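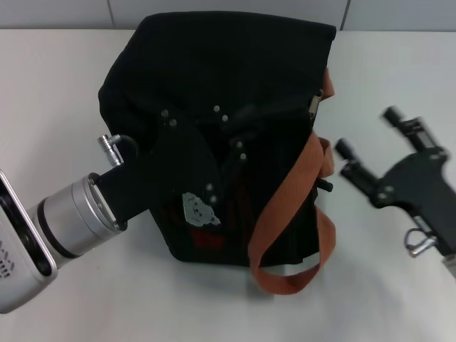
The left gripper against the front of a black canvas bag, the right one coming in near the orange strap.

I have wanted to write about the Ritham two-arm kit ever since our shop signed up for the 14-day trial, and I'm going to start with soft bags, which is the part I care about most. Boxes are easy. Any arm I've worked with in the last nine years could pick up a box. A canvas bag folds when you lean on it, the strap goes wherever it likes, and the top edge never sits the same way twice!

Two arms make a real difference. One can steady the bag while the other goes looking for the strap, much the way you or I would do it standing at a bench. My colleague Tamsin Calloway thinks this is overkill for a small repair shop, and she may be right about the price. I still think one-armed kits have held back places like ours, because so much of our day is cloth, webbing and buckles.

I also like how plain the hardware is. The fingers are slim and held on with ordinary small screws, and Ritham sells spares as a set. I'd rather have that than a fancy hand I have to mail back for service in August.

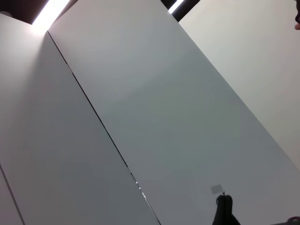
From the wrist camera, pointed up at the wall panels and the strip lights.

The wrist cameras deserve more praise than they get. You see what the finger is up against, and you also see your room the way the arm does, pale panels, glare and all. I learned more about our lighting from an afternoon of that footage than from the 200 pages of the setup guide — and I did read them, most of them twice.

My complaints are small. The software wants a new project name for every session, and the Cassim add-on for saving grasps should be part of the base kit. Ingrid Ostrowski, who handles our purchasing, would like a monthly plan too. But if your work is soft and floppy and you have been putting off a second arm, ask for the trial. Bring your worst bag.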